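Minutes, Valente Road Traders, 23/02/2019

Present: Carolina Calado (chair), Teemu Lehtinen, Deolinda Correia, Géza Hegedűs (minutes). Apologies: Catarina Neves.

Loyalty card. Pireck want 80 a month per shop. Their 42 sign-ups came from the free trial, and Deolinda doubts any of them spent a penny more. Teemu asked for sales figures again. None supplied. Not agreed.

Parking. Hament promise 55 spaces by June. They promised the same last year. Carolina to get it in writing.

Half-price offers. Géza unconvinced they bring people back. Left open.

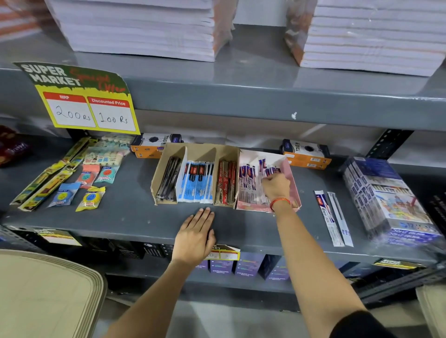
Teemu still wants to see takings before and after. Carry over to next meeting.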